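The Substation on Kistar Street

a story

Got there before the power company guy did. Half past six, October, still dark enough that the streetlight was on, and I had the key on a shoelace round my neck like a kid.

The historical society gave me the key because I was the one who said yes. That's all. There was a meeting, I said yes to something, I went home with a key.

So. The substation. Brick, one tall room, arched windows, a slate roof that had been patched with whatever anyone had. You've driven past it if you've ever come into Indutthorpe from the river side. Most people think it was a church. It made the light for the whole town once, or passed it along anyway. The power came down from the dam on two wires and went into that building and came out as something you could read by.

I had the door open and one foot in when I heard it humming.

Now. The building had been dead since before I was born. The transformers went for scrap. I'd read the bill of sale, I'd typed it up for the binder, 3,118 dollars for the lot, copper included. There was nothing in there to hum. A workbench, a pile of insulators, pigeon mess, and a marble panel where the switches used to be with the holes still in it.

I stood there. It hummed.

Not loud. Like a refrigerator in somebody else's house.

I should say what we were doing. The Juviretti block was coming down, that's the old laundry and the boarding house behind it, and the society wanted the substation on the register before anyone got the idea of making it a clean sweep. For the register you need a history. For a history you need paper. Most of the paper was with my grandmother, who had it in a hatbox, who had it from her father, who ran the night shift in that room for 20 years and never once, she said, came home with clean hands.

She'd let me read it at her kitchen table. Not take it away. Read it.

It was log books mostly. Times and loads. 9:15 lamps up. 10:40 lamps down. Midnight, all quiet. Pages and pages of all quiet. He had lovely handwriting, slanted, no blots, and he wrote the same four or five things for two decades and I read every one because I thought there'd be something. You do think that.

And there was, kind of. Wednesday nights. Every Wednesday, a line at the bottom, smaller than the rest. V. line held.

That was it. V. line held. Some weeks it had an underline.

I asked my grandmother what V was and she got up and washed a cup that was already clean.

Villanueva, she said eventually. With her back to me. It was a house. Up past the end of the wires.

There's no Villanueva on the map I have. I checked the county one too, the big one under glass. There's a creek and a lot of hatching that means hill. I checked the billing ledger, which we have all of, every customer from the first lamp on, and no Villanueva in there either, no meter, no deposit, not so much as a late notice.

So the company was never paid for it. So he ran a line. My great-grandfather, with the clean handwriting, ran a line up a hill on company poles or no poles, and every Wednesday he held it, whatever holding it was.

I thought about that a lot. Who gets a wire and who doesnt. The town had its rules back then and they weren't in any of the books because they didn't need to be. The company lit Main Street and the hotel and the good end of Kistar Street, and stopped the poles at the laundry like there was a cliff there. Past that it was lanterns. Thirty more years of lanterns.
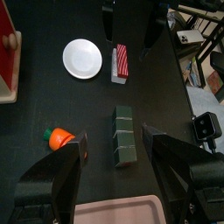
Anyway the hum.

I went in. I'm not brave, it was just cold on the step. I had a flashlight and I ran it along the walls, up the marble, over the bench. Nothing moving. Pigeons asleep. The hum was lower on the left so I went right, and then it was lower on the right, and I ended up in the middle of the floor where there's an iron hatch I'd always taken for a drain.

Put my hand on it. It was buzzing. Faint, like a phone in a coat pocket.

I want to be clear that I did not open it. I've told this a few times now and people always want me to have opened it. I sat down on the floor beside it, on my good jacket, and I waited, and at ten to seven it stopped. Just ran down. The way a fan does.

Then a truck door, and the power company guy was in the doorway with a clipboard, and he said, Is this thing safe to stand in?

I said I thought so.

He was nice enough. Young. He had a form for vacant structures and he read the questions off it and answered most of them himself. Live service to the building, no. Buried service, no. I said are you sure about buried. He looked at his tablet. He turned it around so I could see, and there was Indutthorpe in gray with all the lines in colors, and no color anywhere near us. Nearest thing was the streetlight.

What's under the hatch, I said.

He got it up with a bar. Took him some doing. It had rust on it like bark. Underneath was a pit about as deep as a bathtub, dry, brick sides, and in the bottom a clay pipe going off north. Uphill. He shone his light along the pipe and said huh. There was cable in it. Old, cloth covered, thick as a thumb.

That's dead, he said. That's been dead forever. He put a tester on it to show me and the tester agreed.

Where's it go?

He shrugged. Not ours, he said. Wrote that down too. I've seen the form. NOT OURS, capitals.

I went up the hill that afternoon. Took the creek path and then no path. I'm not a hiker, I had the wrong shoes, I fell in the leaves a couple times and there was nobody to hear what I said about it. Every so often I'd find a bit of the clay pipe where the bank had slid, so I knew I was right, and then I'd lose it and then find it again. He dug this. That's what I kept thinking. He worked nights and he dug this days, or somebody dug it with him, lots of somebodies, because it went on for the best part of a mile and that's not one man and a shovel.

The house was a chimney. That's all. A chimney and a step, and a pear tree gone wild. Whatever else had been there was in the ground or had gone down the creek.

But the pipe came up by the step. And stopped. And on the chimney, inside, at the height you'd put it if you wanted light on a table, there was one white insulator on a bracket. One. It was the same kind as the ones in the pile on the floor of the substation.

So they had a lamp. One lamp, Wednesdays.

I sat on the step till I got cold. I tried to work out what you'd do with it. If you had light one night of the week. I figured you'd save things up. Mending, letters, the newspaper. You'd have people over. I bet people walked up there in the dark from the boarding house with whatever they needed to see. I bet it was packed.

I don't know that. It isn't in the log. I can't put it in the history either, the register people want a citation for every blessed line and I don't have a citation for a pear tree.

I told my grandmother though. I went straight there with leaves all over me and I told her the hatch and the pipe and the chimney. She was quiet so long I thought she'd gone to sleep.

Then she said, He used to take me. I held the lantern on the way up and when we got to the door he let me blow it out.

I said why didn't you say.

She said it was stealing.

I said, Grandma, from who? The company's been gone longer than you've been retired.

She said well, still. And then she got the hatbox down and gave it to me. The whole thing, ribbon and all, and told me not to get it wet.

I put the log books in the binder. I put V. line held in the history, with the page numbers, and I wrote beside it, a private line, see survey, and I drew the survey myself with a ruler, creek, pipe, step, chimney. It looked OK. It's on file now at the county, so there's a Villanueva on a map at least, even if it's only mine and I got the north arrow slightly off.

The Juviretti block came down just before Thanksgiving. The substation is still up. They want to put a coffee place in it.

I've still got the key. I go over there now and then, early. Wednesdays, I mean, I'm not going to pretend it's some other day. I bring a cushion. It doesnt always do it. Twice since then, and once so soft I could've talked myself out of it. I put my hand flat on the iron and keep it there till it runs down, and then I lock up and go to work.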